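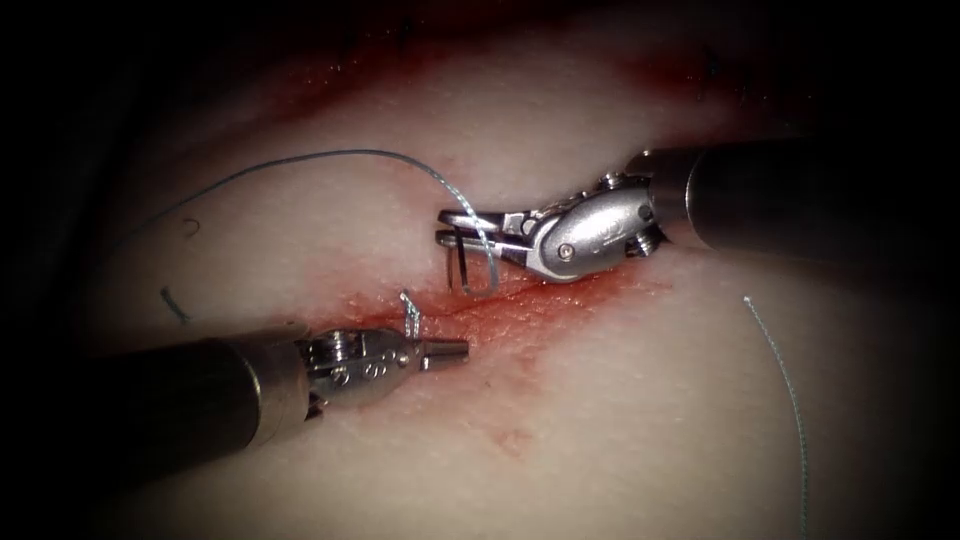 Instruments at work along an incision.

Fustthorpe smells of wet wool by six in the morning. Wet wool and machine oil, and toast from the place across from the mill gate. The thread works has been going in one shape or another longer than anyone keeps paper for, though the office does have a ledger with an order for 1407 spools of black linen, buyer's name eaten by mice.

Thread is what the town does. Not cloth, never cloth, people get touchy about that. Boot thread, sail thread, thread for mailbags and baseball gloves and the hems of funeral suits. The Pivent mill down by the river still runs two shifts. The Nair building next door is apartments now, nice ones, with the old pulleys left up for decoration.

I went in January to find out why anybody still buys the stuff by the cone. Short answer — repair. Long answer took three days and a lot of toast.

Start with boots. A resoled boot gets stitched through leather thick enough to bend a cheap needle, and the thread has to be waxed so it grips the hole. Pivent waxes its own. Hot pan, brown wax, a wheel that drags the line through at a walking pace. Go too fast and it comes out lumpy. The floor around that pan is something else, dont wear good shoes.

Then tents. Cotton thread in a canvas tent swells when it rains and plugs the needle holes. Polyester lasts longer in the sun but won't swell, so you get drips down your neck. Campers will argue this for an entire weekend. Most of the orders I saw going out were a polyester core wrapped in cotton, which is supposed to settle it. Hasn't.
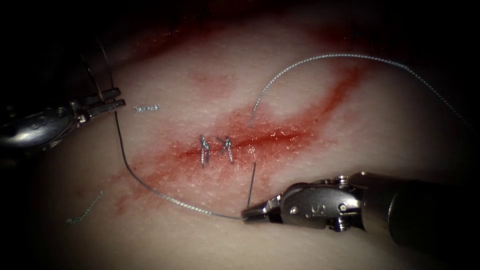

Stitches placed close together on a training pad.

Hand sewers are the new money. Quilters first, then the visible mending crowd, who want their darns loud. Fandel, the shop on the main street, keeps 100 colors on the back wall and sells out of the oranges. Mustard too. A woman ahead of me bought six reels to fix one cardigan and looked thrilled about it.

The dye house is where the money goes back out. New vats, new drains, a water bill that makes the office go quiet. Each batch gets checked by eye against a card at a north window, same as always, and if the light is bad they wait. I waited with them, most of one afternoon. A green that looked perfectly fine to me got sent back twice.

Around 900 cones were stacked on the dock the morning I left, strapped and labled, going to a bootmaker out west. The truck was late. Someone had the radio on, and the guy at the gate was sewing a button back onto his coat with the black linen, doubled over, no thimble.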